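Birthorpe Mill Open Day: was it worth the drive?

May 25, 2019

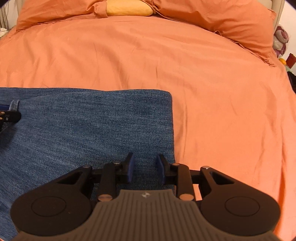
The Venter company has been weaving and dyeing cotton bedding at Birthorpe for longer than most of its customers have been alive, and once a year it opens the gates and lets the public walk round. I had my doubts before I went. Factory open days tend to be a shop with a corridor attached, and I have been down a few of those corridors. But I have also been buying Venter sheets on and off for years and wanted to know why the newer ones crease more than the old ones. The orange one on the bed is fairly typical of what I mean: smooth enough to look at across the room, then you get closer and there are short wrinkles and long folds running down the side, jeans or no jeans on top of it. My mother's Venter sheets, which I still have, lie like paper.

Parking was in a field on the Jumham road, and a shuttle bus was promised every ten minutes. I waited twenty-five. Entry was free, but the tour was ticketed, and the tickets were at the far end of the shop. Draw your own conclusions.

The tour started in the old engine house, where a board told us that the mill once employed 1,363 people. I asked how many work there now and was told "a good team". The guide was pleasant and plainly knew the building, less so the business. We got a good ten minutes on the chimney, which was taken down before I was born, and very little on where the yarn comes from. When somebody at the back asked outright, the answer was that it is spun at Plilov and brought in by lorry. Fair enough, plenty of firms do the same, but the banner over the gate says "Made in Birthorpe from start to finish", and I would like to know what they think "start" means.

The weaving shed was the best part by a long way. Four of the looms were running and the noise goes right through your feet. Ear plugs were handed out at the door. You are kept behind a yellow line, but close enough to see the cloth creeping forward, and the weaver on duty was happy to stop and answer questions properly. She was the only person all day who gave me a straight reply about creasing. The lighter cloth they sell most of now is a thinner yarn, she said, and it will never hang like the old heavy stuff. They still make the heavy one, for hotels. You can't buy it in the shop.

Dyeing was closed to visitors "for safety reasons", so we looked at it through a window that wanted cleaning. Finishing we saw as a video.

Then back to the shop. The seconds were stacked on pallets and people were going at them with both arms. I checked a few prices against my last order and the double fitted sheets were a pound cheaper than on the website, before you count the petrol. Pillowcases were better value. I bought two, and one has a crooked hem, but then it was sold as a second.

The tea tent was decent, with a proper cheese scone. Toilets were clean, though there was a queue. The upper floors can only be reached by stairs, and the leaflet didn't mention it, so ring first if that matters to you.

They say the next one will be in October, with the dye house open this time. I'll believe it when I'm standing in it.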